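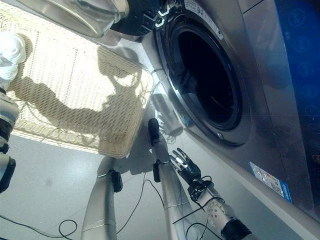
What I've been watching: Pitmont is back, and so is Daranee Phetsri

I had more or less given up on the big weekly family drama. You know how it goes. You get fond of a household, you put up with two weddings and a kidnapping, and then one evening the mother has been replaced by somebody else in the same earrings and you're expected to carry on as if nothing happened. So when I heard that Pitmont was returning in September with Daranee Phetsri in the lead, I made a cup of tea and sat down with my arms folded.

I unfolded them before the first advert break!

If you're new to it, Pitmont is the name of the house, and also of the family business, and also (confusingly) of the grandfather's boat. The first run was all about who would get the house. Fair enough, but it went on for 95 episodes and by the end I would happily have given it to the gardener. The new run skips ahead a good few years. The house is half shut up, the money has gone and the eldest daughter comes home from Brerness with one suitcase and no explanation. That's Daranee, and she is wonderful.

Those of you who've been getting this newsletter for a while will know I have a soft spot for her. I first saw her in Tolura, where she played the younger sister who cried at everything, and I remember thinking she was the only one in it who cried like a person and not like a tap. Then she went off and did films, mostly the sort where she had to stand behind the hero looking worried, and after that there was a long gap when she hardly worked at all. I was cross about it then and I'm still a bit cross now. There were plenty of parts for girls of twenty and plenty for grandmothers, and very little in the middle for a woman who had learned how to do the job.

Well, somebody has finally written her one. Her Mali is bossy, funny, not very honest and clearly frightened of something, and she gets to be all of that at the dinner table in the first episode while passing the rice. There's a moment when her brother asks how long she's staying and she simply goes on eating. I watched it twice. I have a friend who says I'm easily pleased and she may be right, but I'd take that over another slow-motion slap with the camera whizzing round three times.

Nuanchan Meesuk plays the aunt, and the two of them together are a treat. Nuanchan has been doing aunts for as long as I've had a television, and she could do this one asleep, only she doesn't - she has given her a dry little voice and a way of answering the question before last. The pair of them arguing over the keys to the top floor is the best thing in episode two, and I hope the writers have noticed and are keeping them in the same room as much as possible.

Now for the grumbles, as I do like a grumble. The music is far too loud. Every time anyone opens a letter we get the full orchestra, and I missed half of what the lawyer said about the will. The younger cousins are a bit of a blur as well. I think there are four of them, but two have the same haircut and I keep muddling up which one is engaged. And the flashbacks have all been tinted orange, so the whole of Mali's childhood seems to have taken place inside a jar of marmalade.

The plot about the rival company, Sitthichai, hasn't got going yet either. So far it's men in a lift talking about shares. I'm told by people who know the old series better than I do that the Sitthichai business goes right back to episode 91, when somebody signed something at a funeral. I have no memory of this at all. If you do, please write in and put me out of my misery, and I'll print the best answer next time.

One more thing. It's on at nine in the evening, which is a good hour, but the repeat goes out just after lunch and it's a slightly shorter cut. I caught the repeat of episode one while I was doing the ironing and the scene with the brother had been trimmed - the very bit I've been raving about! So do try to see it at nine if you can, or record it.

I'll be back with more on this once we've had a few more episodes, and I also want to say something about the new quiz with the revolving chairs. My early guess for Pitmont is that the suitcase has the boat papers in it. My sister thinks it's empty.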